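4.2 Recruitment and residence after the rule change

The firms in our sample responded to the new residence rules more slowly than the press coverage of the period would suggest. Of the 2,063 job advertisements we coded, most were placed by firms that had hired from abroad before the change, and these firms went on advertising for the same kinds of work. What changed first was the wording. Phrases such as "relocation support available" became less common, and were replaced by a line asking applicants to confirm that they already held the right to work. This line appears in very few of the advertisements from before the change and in most of those placed after it.

We treat the wording as a cost signal. A firm that asks about the right to work at the first stage is telling applicants that it would prefer not to sponsor them, even if it is licensed to do so. Sivakumar, the largest employer in the sample, held a sponsor license throughout and still added the line to its junior posts. Its senior posts were left as they were. Smaller firms made no such distinction, and several told us they had copied the text from a recruitment agency without giving it much thought.

The interviews help explain the delay. We spoke with founders and hiring managers at firms with more than 3 staff and fewer than 226. Hiring managers described a first period in which existing staff needed help with their own papers, and this work took up time that would otherwise have gone to new hires. At Curnow, a payroll software company, one person handled all the forms alongside her regular duties until January, when the company began paying an outside adviser. The adviser's fee was the same for a junior tester as for a senior engineer, so the company stopped sponsoring testers. On the hardware side of the sample, posts are harder to fill locally and the shift in wording was weaker. 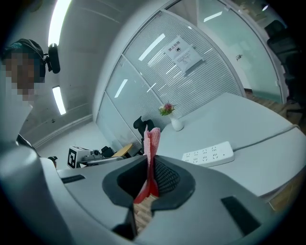 Figure 6. Hand-held gripper and head-worn device.

Lok-yiu Yu wrote, in comments on an earlier draft, that we had made too much of the advertisements and too little of the people who never saw them. Many overseas applicants in this sector come through friends and former classmates, Yu argued, and a firm can stop hiring them without altering a word in public. We think this is a fair objection. Our data cannot show informal offers that were never made. We did return to our interview notes with the comment in mind, and found that referrals were mentioned by nearly every founder but were tied to a foreign hire in only a small number of cases. Hämäläinen and Sjöberg found a similar pattern among Nordic start-ups, although their firms were older and had fewer staff on temporary permits.

A second difficulty is the role of office location. Firms that opened a branch inside the customs union could move posts there and report no loss of overseas staff at all. Silitz did this with its support desk, and Wultness with part of its design team. In both cases the group headcount rose while the headcount at the original site fell. We count these as departures from the home cluster, following Chiang and Lam, who argue that the cluster is the proper unit when the question is about local spending and rents. Counting by company group instead would remove most of the decline reported in Table 5.

The sponsorship fee of 1,000 per worker in the version of the rules we studied was named as an obstacle less often than we had expected. Founders with outside investment rarely brought it up unless asked. Those without it spoke more about waiting times, since an offer accepted in spring might not lead to a start date until autumn, and some candidates took other work in between. Two founders said they had kept a desk and a contract open for a person who withdrew a few weeks before arrival.

These results should be read alongside the funding data in the next section, which cover the same firms but follow a different reporting year.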